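Midby exchange table opens again for small office things

The exchange table in the Pastari building in Midby is open again from this month, after it was closed during the repair of the heating. Residents and small firms can bring office and computer things which they do not need any more, and take other things home without paying.

The idea came from the Kumarasinghe print shop, which had a cupboard full of cables and paper and did not want to throw them away. The first table was held in March and 19 households took part in it. In April the number was 56, and the organisers had to ask people to wait on the stairs - this was not comfortable for older visitors.

For this reason the rules are now a little different. Each visitor can bring up to five things, and they should be clean and small enough to carry in one hand. Things which are still in their packaging are very welcome. Printers, screens and anything with a damaged battery are not accepted, and must go to the recycling yard as before. 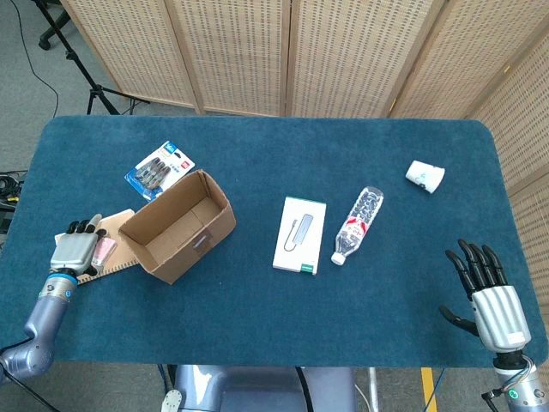
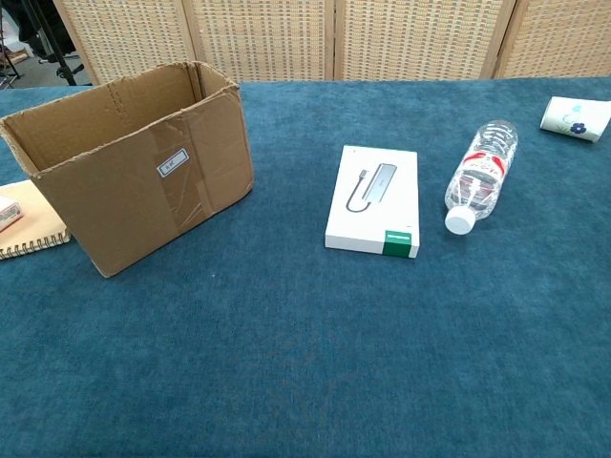 A spiral notebook, an open cardboard box and a white box printed with a USB hub, on the blue-green table.

Opening hours are from 3 o'clock in the afternoon until 7 in the evening. Visitors should use the side entrance, as the main door is kept for the dentist's patients. There is a place for bicycles in the yard, but cars have to be left in the street behind the bakery.

Things that stay on the table for more than about 5 weeks will be given to Mandolus, the repair workshop near the station, which uses them for its evening courses. The workshop has also offered to test USB sticks and chargers before they are given out. Visitors are asked to delete their own files first - the workshop cannot promise to do this for them.

It is not necessary to register. Those who wish to bring a larger quantity, for example after closing an office, can leave a message at the print shop and agree on a time.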